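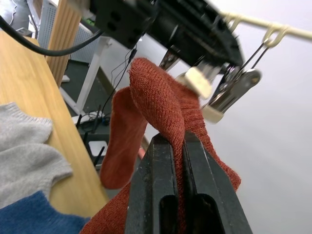 Interlinked smoke alarms - one keeps dropping off

setar_hill
2020-05-21
I put in four Momosus wireless alarms back in March, and the one at the top of the stairs keeps losing its link. It still beeps fine when I press the button, the other three just don't join in. I've re-paired it twice now. Hallway ceiling, 30 feet from the kitchen one with a brick chimney in between. Any ideas before I send it back?

Sedness
Brick chimney, there's your answer. Mine did the same until I moved the alarm over to the other side of the landing. Try that first, it's free!

patchpanel62
I'd skip wireless altogether. If you have power up in the attic, get an electrician to run a cable and be done with it. I had battery ones for years and got sick of the chirping at 3 in the morning.

setar_hill
Not opening up the ceilings for this, sorry. We only painted last fall.

Sedness
Gotta disagree with patchpanel62 too. My wireless set has been solid since I moved that one unit, and the batteries are sealed so no chirps (yet).

patchpanel62
Sealed until they aren't, lol. But fine - did you pair them all in the same room, or up on the ceiling? The Siriwardena ones I put in my mom's place wanted to be side by side on a table.

setar_hill
On the ceiling, one at a time, up and down a ladder like an idiot. The leaflet doesn't say either way. I'll take them all down tonight and do it on the kitchen table, then put the stairs one left of the chimney.

Sedness
Test from the kitchen end as well, mine only failed in one direction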